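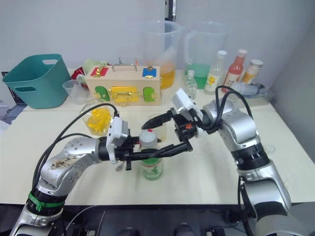 Home | Notebook | Bench log | Methods | Stock list | Search

Bench log, April, drinks table
Entered by Jelle Coppens

Start 9:40. Purpose: settle the pour and stir steps for the green syrup so that the written method can go to Brulham with the next revision. Previous entry (Siebe) left the dilution open and gave no figure for the cap.

Items for one run: bottle of green liquid, clear cup, spoon, the faceted container with the yellow pieces. Table wiped before start. Plain water in a jug on the side bench, not on the table, after the spill noted last month.

Cap. The caps from the Koster lot are tighter than the old ones. First quarter turn takes most of the effort, the rest runs free. If the bottle body is held too high the label creases and the bottle starts to rotate with the cap. Hold low, on the label, and keep the bottle on the table until the cap is clear of the thread. Put the cap down top side down. It picks up less dust that way and does not roll.

Pour. Graduated jug is 1000 ml, filled to 700 with water. Syrup added by the spoon, 5 spoons for the full jug. Tried pouring the syrup straight from the bottle into the cup first and topping up with water from the jug. Color was even after stirring but the amount varied too much between cups. Went back to the spoon.

Order matters more than I had written down. Syrup first and water second mixes with a few turns of the spoon. Water first leaves a dark layer at the bottom that needs a long stir and usually splashes the rim. Method changed to syrup first.

Drip. The neck holds a bead of syrup after each pour. It runs down to the top of the label and makes the next grip sticky. Wipe the neck with a damp cloth before the cap goes back on. With a dry cloth the thread stays tacky and the cap is hard to start the next time.

Yellow pieces. Left in their container for all of the morning runs. Hendrik wants them added at the end, after the stir. I would rather keep them out of the written method until we know how many fit in the cup without raising the level past the fill line. Open point.

Placement. Cup behind the bottle is fine for the cap step but in the way for the pour. Move the cup to the front before opening, not after - with the bottle open there is one more thing to knock over. Spoon stays in front, handle toward the operator.

11:15, stopped. Jug rinsed. Spoon and cup to the sink. Bottle back on the shelf with the cap closed, label out.

To do
- Order another bottle from Walico before the current one is finished, same size, so the grip height does not change.
- Write the fill line on the cups in pencil on tape. The marker came off in the wash.
- Ask Bram whether Zurkisura still wants the cold water version. If so, repeat the stir with water from the fridge.

Comments (4)

Siebe Willems: The open dilution was my fault, I ran out of jug. Agree with 5 spoons. Level or heaped is not an issue with syrup but please write "full to the rim" anyway.

Hendrik Cuypers: Fine to leave the yellow pieces out for this revision. I will do the level test myself.

Teun Vandenberghe: Is the second jug also 1000? The one in the cupboard has the scale worn off at the top.

Jelle Coppens: Same jug, same volume. Use the one on the side bench, its scale is readable.

Recent entries
Cup washing and tape residue
Spill on the drinks table, cleanup steps
Koster caps, first check
Shelf order for bottles
Spoon sizes compared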